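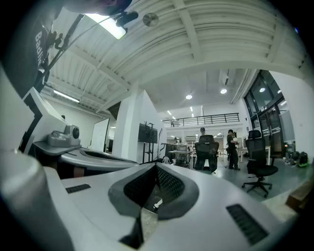

연회색 몸체와 검은 메시, V자로 파인 입구.

브이넥 조끼를 풀었다 다시 떴다 하며 보낸 반년

작년 11월에 조끼를 하나 뜨기 시작했어요. 회색 울에 브이넥, 무늬는 없음. 한 달이면 되겠지 싶었는데 지금은 벌써 여름이고, 조끼는 아직 제 무릎 위에 있습니다. 그사이 세 번 풀었고 한 번은 울 뻔했어요(남편은 울었다고 주장합니다). 몸판은 문제가 없었어요. 드라마 틀어 놓고 메리야스뜨기로 쭉쭉 올라가면 되니까요. 말썽은 늘 목선입니다!

도안은 가톤이라는 작은 실 가게에서 샀는데, 주인인 아프로자 사르카르 씨가 계산대 너머로 한마디 하더라고요. "목선은 밤에 뜨지 마세요." 그땐 웃고 나왔죠. 그런데 밤 열한 시에 검은 실로 코를 주워 보니 알겠더군요. 안 보여요. 정말 하나도 안 보입니다. 총 83코를 주워야 하는데 셀 때마다 숫자가 달라져서, 결국 마커를 10코마다 끼워 놓고 잤습니다.

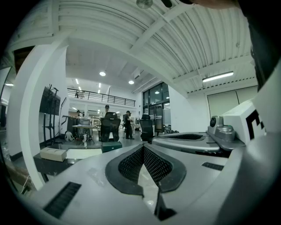

브이넥에서 제일 어려운 곳은 꼭짓점이에요. 양쪽에서 내려온 고무단이 한 코에서 만나야 하는데, 중심이 반 코만 틀어져도 입었을 때 바로 티가 나요. 저는 첫 번째 시도에서 단을 너무 얇게 떴고, 그랬더니 목둘레가 힘없이 벌어졌습니다. 제가 원한 건 사진 속 V자 입구를 두른 두툼한 검은 테두리 같은 느낌이었거든요. 회색 바탕에 까만 선이 굵게 내려오고, 뾰족한 끝이 아래를 똑바로 가리키는 모양이요. 그래서 단을 두 배로 넓히고 중심 3코 모아뜨기로 바꿨더니 훨씬 나아졌어요. 바늘도 한 호수 줄였고요. 배색도 그때 정했습니다, 회색에 검정! 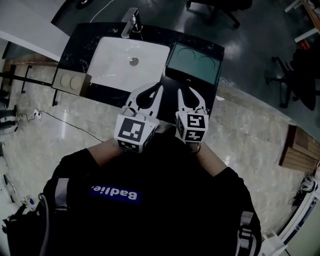
브레메오, 6월 27일 일요일

뜨개 모임에 조끼를 들고 왔습니다. 스트릭랜드 찻집 2층인데 창가 자리가 환해서 검은 실도 잘 보여요. 옆자리 니카노르 다자 씨는 양말을 뜨는데, 뒤꿈치를 돌릴 때만 말이 없어집니다. 제 목선을 뒤집어 보더니 "안쪽이 더 예쁘네" 하는데 칭찬인지 아닌지 아직도 모르겠어요.

남은 건 진동 둘레 양쪽과 실 정리예요. 실 끝을 그때그때 숨겨 두라는 말을 안 들은 벌로 안쪽이 수염투성이랍니다. 진동은 목선보다 단을 좁게 잡으려고요. 겨드랑이 쪽이 두꺼우면 팔을 내릴 때마다 접히거든요. 다음 모임 전까지 왼쪽이라도 끝내 볼 생각인데, 가방에는 벌써 팔몬트 면사 여섯 볼이 들어 있습니다. 여름 가방을 뜰 거예요.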